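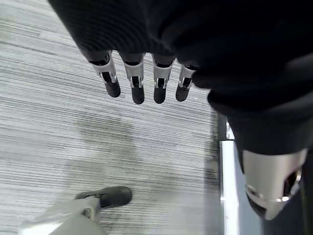 Figura 1. Mano de cuatro dedos y pulgar opuesto sobre una superficie estriada gris, vista desde la cámara de muñeca.

Tema 7. Aprendizaje por imitación con varias vistas: fusión de cámara de cabeza y cámara de muñeca
Apuntes de la asignatura Manipulación Robótica Avanzada
Profesora: Yulan Zheng
Versión revisada: 22 May 2023

7.1 Planteamiento

Se parte del problema ya visto en el tema 6: dada una colección de demostraciones teleoperadas, se busca una política que asigne a cada observación una secuencia corta de acciones. La observación o_t se compone de tres términos: la imagen de cabeza, la imagen de muñeca y el vector propioceptivo q_t (posiciones articulares del brazo y de los dedos). La acción a_t es la consigna articular del instante siguiente.

En el tema 6 la política recibía una sola imagen. Aquí se estudia qué aporta la segunda vista y en qué tramo de la tarea lo aporta. El método que se sigue es el de Horna, desarrollado por Hongjun Tang durante su estancia en el laboratorio de Grustside, con las simplificaciones que se indican en 7.3.

7.2 Qué información contiene cada vista

La vista de muñeca es local. Los dedos ocupan una parte grande y casi constante de la imagen, y el fondo cambia con rapidez al mover el brazo. Sobre una superficie de textura repetitiva, como la de la figura 1, la correspondencia entre imágenes sucesivas es ambigua: las estrías permiten estimar bien el desplazamiento perpendicular a ellas y mal el paralelo. Es el problema de apertura clásico. Un codificador entrenado solo con esta vista tiende a apoyarse en sombras y reflejos, que varían con la iluminación de la sala. Obsérvese la sombra difusa bajo los dos primeros dedos y el reflejo intenso del perfil metálico.

La funda oscura que cubre el dorso de la mano introduce otra dificultad. Sus pliegues tapan parte de la imagen y su forma depende de la postura de la muñeca, de modo que una máscara fija no sirve. En Horna no se enmascara nada y se deja que el codificador aprenda la dependencia con q_t.

La vista de cabeza es global. Contiene la disposición de los objetos y la posición del brazo respecto al mueble, pero la resolución útil en la zona de contacto es baja y el propio efector oculta a menudo el objeto de interés.

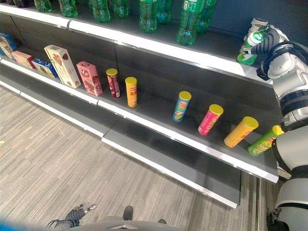
En una tarea de estantería las dos limitaciones se suman. El estante superior queda en el límite del campo visual, de manera que de las botellas verdes solo se aprecia la mitad inferior, y la pinza se superpone a los productos del extremo derecho justo cuando interesa saber si hay contacto. Con la imagen de cabeza aislada no se distingue con seguridad entre sujetar la lata verde y tocarla. Esa ambigüedad pasa directamente a la etiqueta de fase si se anota a partir de una sola vista.

Los botes cilíndricos de tapa amarilla ilustran otra cuestión: misma geometría, color distinto. Un codificador preentrenado los separa bien por apariencia, pero la postura de agarre es casi idéntica para todos. Conviene que la representación conserve la identidad del objeto para la selección y la descarte para el cierre de los dedos.

7.3 Arquitectura

Cada imagen pasa por un codificador convolucional propio, sin pesos compartidos. Se obtienen dos mapas de características que se convierten en secuencias y se concatenan con la proyección lineal de q_t. Un bloque de atención cruzada calcula la representación conjunta z_t, y el decodificador predice un segmento de acciones de longitud fija H.

La pérdida es la suma de dos términos:

L = L_acc + λ L_fase

donde L_acc es el error absoluto medio entre el segmento predicho y el demostrado, y L_fase es la entropía cruzada de un clasificador auxiliar de cuatro fases (aproximación, preagarre, cierre, retirada). En la versión original había un tercer término de consistencia temporal. Se omite en las prácticas - su efecto con H largo es pequeño y complica el ajuste.

Durante el entrenamiento se anula una de las dos vistas al azar con probabilidad p. Sin esta supresión la red aprende pronto a ignorar la cámara de cabeza en cuanto la mano está cerca de algún objeto, y falla cuando la aproximación parte de una posición poco frecuente.

7.4 Resultados de referencia

Conjunto Wan, tarea de recogida en estantería, 100 ensayos por configuración. Se cuenta como éxito el agarre seguido de retirada sin derribar productos vecinos.

Solo cabeza: 22 éxitos
Solo muñeca: 62 éxitos
Ambas vistas, con supresión aleatoria: 90 éxitos

La diferencia entre las dos primeras filas no debe leerse como una superioridad general de la cámara de muñeca. En todos los ensayos el brazo partía de una posición desde la que el objeto ya era visible para ella. La repetición con posiciones iniciales ampliadas está prevista para agosto.

Los fallos de la configuración solo cabeza se concentran en el cierre. Los de solo muñeca, en la aproximación, con paradas delante del producto equivocado.

7.5 Práctica

Se trabaja con el entorno Brutach, ya instalado en los equipos del aula. Entregar código y memoria breve.

a) Entrenar la política con p = 0 y con p = 0,3. Comparar L_acc en validación por fase, además del valor global.
b) Representar los pesos de atención asignados a cada vista a lo largo de un episodio completo. Indicar en qué instante cambia la vista dominante y si coincide con la transición de fase anotada.
c) Rotar las imágenes de muñeca un ángulo pequeño y medir la degradación. Razonar el resultado a partir del problema de apertura descrito en 7.2.

Para el apartado b) hay que guardar los pesos antes de promediar las cabezas de atención. El guion de evaluación los promedia por defecto y hay que desactivar la opción a mano.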